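Notebook, wood finishes, March

Back on the tabletop oil trial after a fortnight on other jobs. Catriona wants a recommendation for the Vilthorpe canteen order before the end of the month, so I have gone through what we have so far and started the second set of coupons.

First set: beech offcuts, planed, sanded to 180, wiped down with a barely damp cloth to raise the grain, left overnight, sanded again at 240. Three finishes. Pal is the hardwax oil we have always used. Areo is the water-based one Mamta brought over from the Starnau shop. The third is plain boiled linseed as a baseline. Two coats each, 8 hours between coats. I gave the linseed a full day as it was still tacky in the morning.

Linseed coupons are out of it. Coffee left a ring after the first short test and it did not come off with soap. I have kept them on the shelf for comparison, labelled on the back in pencil. 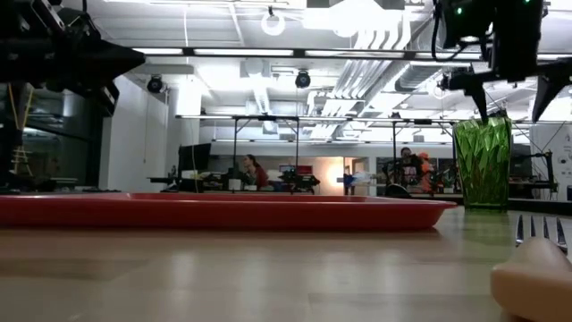
Gloss and glare

The canteen has windows down one long side and the customer has already complained once about shine on a sample board. Pal buffed with a white pad comes up a soft satin. Buffed by machine it goes brighter than I would like, more so where the second coat went on thick. Areo is flatter straight off the brush but shows lap marks if you go back into it after a minute or so. Mamta says to thin it slightly and work one board at a time, full length, no stopping. Tried this on a spare length at half past ten and it was better, though there is still one mark near the end where I reloaded.

Worth remembering that glare depends on where you stand. Looked at the coupons flat on the bench and could hardly tell them apart. Stood them up by the door and the difference was plain. From now on judge them low, looking along the surface towards the light.

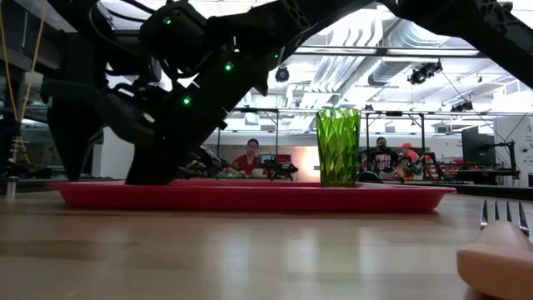 Red tray and green cup on the wooden top, with pale reflections in the surface.

Rub test. Ran the felt block over one coupon of each for 3000 strokes with the 25 g weight on. Pal lost its sheen in the middle of the track but the wood underneath still beads water. Areo has a faint grey line down one side of the track, possibly dirt in the felt. Changed the felt, need to repeat before I write anything against it. Counter read 386 when the belt slipped the first time, so that run was scrapped and the coupon marked with a cross. Do not use it for the stain test.

Stain test, second set. Tea, coffee, beetroot juice, vinegar, washing-up liquid and sunflower oil, each under a watch glass. One hour for half of them, overnight for the rest. Beetroot is the only one I am worried about. Catriona asked for mustard as well. There is none in the cupboard, will bring some in.

Joints: the customer's drawing has glued staves with no breadboard ends. Both finishes should go on the underside too, same number of coats, or the tops will cup. The Starnau lot skipped this on a job last year and had to take the tops back. Put it on the job sheet in capitals.

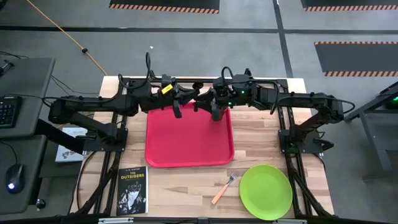

Butcher-block top on the concrete floor, empty red tray in the middle.

Cost is close enough that it should not decide things. Pal covers further per tin, Areo dries faster and smells less. If the fitting has to be done in the building while people are working there, the smell will matter more than the coverage. Catriona to ask Vilthorpe which it is.

To do:
Repeat Areo rub test with clean felt
Mustard
Order more white pads, last one is clogged
Ask Mamta how much water she adds, she only said "a splash"
Oily rags outside, laid flat, before locking up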